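Zwischenbericht an die Stiftung Zullberg: Die Fensterbank in der Gemeinschaftsküche, Haus Rimine

Lesezeit: 5 Minuten

Liebe Förderinnen und Förderer, im Februar haben wir mit dem Aufräumen und Begrünen der Küche angefangen, und nun wird es Zeit, dass Sie erfahren, wie weit wir gekommen sind.

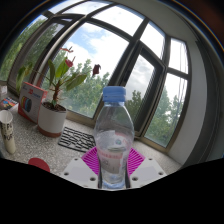

Eine Bewohnerin aus dem zweiten Stock meinte dazu gleich bei der ersten Hausrunde, eine Fensterbank sei nun einmal keine Abstellkammer, und wer Pflanzen haben wolle, der müsse ihnen auch Licht und Platz lassen, sonst könne man sich das Geld für die Erde sparen. Dieser Satz hat uns durch die ganzen Wochen begleitet, und ich muss gestehen, dass wir ihm noch nicht überall gerecht werden. Aber der Reihe nach.

Sie erinnern sich vielleicht an unseren Antrag: Das Haus stammt von 1941, die Küche im Erdgeschoss wird von 10 Haushalten mitgenutzt, und das große Fenster ist der einzige Platz, an dem bei uns im Winter überhaupt etwas gedeihen will. Genau dort landete aber über die Jahre alles, was gerade keinen anderen Ort hatte. Leere Flaschen, Schachteln, Untersetzer, Deckel, Post vom vorletzten Sommer. Wir wollten daraus eine Ecke machen, an der man gern mit dem Kaffee stehen bleibt, und Sie haben uns dabei so freundlich unterstützt, dass wir uns richtig Mühe geben wollten, Ihnen das auch zu zeigen!

Was bisher geschehen ist

Zuerst haben wir alles heruntergenommen und auf dem großen Tisch ausgebreitet. Das hat einen ganzen Nachmittag gedauert, denn zu beinahe jedem Gegenstand gab es eine Geschichte (und zu manchem auch zwei, die einander widersprachen). Wir haben nichts weggeworfen, ohne vorher zu fragen. Was eine Besitzerin oder einen Besitzer fand, ging nach oben in die Wohnungen, der Rest kam in eine Kiste im Flur, aus der sich jeder bedienen durfte. Die Kiste war nach wenigen Tagen fast leer, was mich gefreut und ein kleines bisschen gewundert hat.

Danach wurde die Bank gründlich geschrubbt. Auf einer gesprenkelten Fläche in Grau und Weiß sieht man Schmutz ja leider erst, wenn man mit der Hand darüberfährt, und entsprechend lange hatte sich dort manches gehalten. Kalkränder von alten Übertöpfen waren die hartnäckigsten Gegner. Mit Zitronensäure und Geduld ging das meiste weg, zwei blasse Ringe sind geblieben und dürfen nun auch bleiben.

Seitdem gehört das Fenster vor allem der Pflanze im weißen Topf mit dem rotbraunen Fuß. Um sie hatten wir uns einige Sorgen gemacht. Beim Stamm, der dick und rau ist, war die Zuversicht immer groß, bei den Blättern weniger: Es gibt kräftig grüne darunter, auf der einen Seite hängen aber auch gelbgrüne herunter, und wir sind uns noch nicht einig, ob wir sie abnehmen oder in Ruhe lassen sollen. Dafür trägt sie drei Blütenköpfe, von denen einer schon verschrumpelt und dunkel ist. Einen Namen für die Pflanze haben wir übrigens immer noch nicht, denn im Haus kursieren mehrere, und das Schild ist seit Jahren verschollen.

Was noch nicht gelungen ist

Die Fensterbank ist wieder voller, als wir es uns vorgenommen hatten. Neben der Pflanze hat sich eine Schachtel in Weiß und Rot eingefunden, ein schwarzes Gittermättchen liegt da, eine flache dunkelrote Scheibe, und eine durchsichtige Flasche mit blauem Schraubverschluss ist auch wieder dabei. Ich schreibe das ganz offen, weil Sie im letzten Gespräch ausdrücklich darum gebeten hatten, auch von den zähen Seiten zu hören. Eine Küche, die so viele Menschen benutzen, räumt sich eben nicht ein einziges Mal auf.

Das Gittermättchen möchten einige gern behalten und als Unterlage für kleinere Töpfe verwenden. Ich halte das für eine gute Idee, andere finden es hässlich. Wir haben uns darauf geeinigt, es bis zum Frühsommer liegen zu lassen und dann noch einmal zu reden. Für Flaschen soll es künftig einen festen Platz neben der Spüle geben, damit der Weg zur Fensterbank weiter ist als der Weg dorthin, wo sie hingehören. Das klingt umständlich, hat sich bei den Geschirrtüchern aber schon bewährt.

Gießen und Pflege

Am Anfang goss jeder, der gerade vorbeikam, und das war zu viel des Guten. Jetzt hängt am Kühlschrank ein Zettel mit 52 Kästchen, eines für jede Woche des Jahres, und wer gegossen hat, macht einen Strich. Das klappt erstaunlich gut, auch wenn manche Kästchen zwei Striche haben und eines eine kleine gezeichnete Sonne. Gegossen wird abends, nach dem Abwasch, wenn ohnehin jemand am Becken steht.

Verwendung der Mittel

Von Ihrem Zuschuss haben wir bis jetzt 100 Euro ausgegeben. Davon kamen Erde, eine Gießkanne mit langem Hals und ein schmales Regal von Homstead, das neben der Spüle hängen soll, sobald wir die richtigen Dübel für die alte Wand gefunden haben. Die ersten saßen nicht. Bei Manríquez, dem Eisenwarenladen an der Ecke, hat man uns zu längeren geraten und gleich ein paar zum Ausprobieren mitgegeben – dafür noch einmal herzlichen Dank! Die Belege liegen gesammelt bei den Hausunterlagen und gehen Ihnen mit dem Schlussbericht zu.

Wie es weitergeht

Als Nächstes kommt das Regal an die Wand, und die Schachtel findet hoffentlich jemanden, der sie vermisst. Im Frühjahr möchten wir umtopfen und bei dieser Gelegenheit nachsehen, wie es den Wurzeln geht. Außerdem gibt es den Wunsch nach Kräutern, vor allem Schnittlauch und Petersilie, für die wir auf der linken Seite etwas Platz schaffen müssten. Ob das Licht dort reicht, probieren wir mit einem einzelnen Topf aus, bevor wir mehr kaufen.

Wenn Sie in der Nähe sind, kommen Sie doch bitte vorbei. Gegen vier Uhr nachmittags steht meistens eine Kanne auf dem Tisch, und vom Fenster aus sieht man im Moment viel Himmel.

Mit herzlichen Grüßen
die Küchengruppe Haus Rimine

Kommentare (4)

Balkonmensch
Schöner Bericht! Die gelben Blätter würde ich abnehmen, sobald sie sich leicht lösen lassen. Ziehen würde ich nicht daran.

dritter Stock links
Ich bin weiterhin für das Gittermättchen. Und die Sonne auf dem Gießzettel war meine Tochter.

Gast
Zu den Dübeln: In unserem Altbau haben wir nach dem Bohren erst einmal gründlich den Staub aus den Löchern gesaugt, vorher hielt gar nichts. Vielleicht hilft es euch ja auch.

Küchengruppe Haus Rimine
Danke euch allen! Das mit dem Staubsauger probieren wir aus, und wegen der Blätter hängen wir einen Zettel an den Kühlschrank.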